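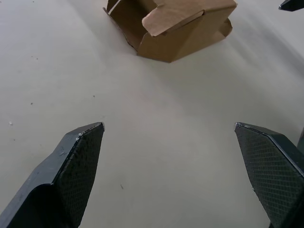 Shaimaa Nasr wrote to ask why a cardboard box can hold a stack of books when a sheet of paper can't even hold up an apple. Both are paper, she said, so what is the difference?

The answer is in the middle. Most brown boxes are made of corrugated cardboard. Corrugated means "shaped into waves." Look closely at a cut edge and you will see two flat sheets with a wavy sheet glued between them. The flat sheets are called liners. The wavy one is called the fluting.

Each wave works like a tiny arch. Arches are good at holding weight, and they are used in bridges too. The spaces between the waves are full of air, so the box stays light.

Why do boxes fold so neatly?

At the factory, a machine presses lines into the cardboard before it is folded. These lines are called creases. The waves are squashed flat there, so the cardboard bends along the line and stays stiff everywhere else. The parts that fold over to close the box are called flaps. Many boxes have four on top and four on the bottom. Slots are cut between them so that each flap can move by itself.

Try it yourself

You need one sheet of paper, two cups and some coins.

Set the cups 15 centimeters apart and lay the paper across them. Put one coin in the middle. The paper will sag.

Now fold the paper back and forth like a fan and lay it across the cups again, with the folds running from cup to cup. Add coins one at a time. Bouchra El Idrissi's class in Datville got to 76 before theirs fell down.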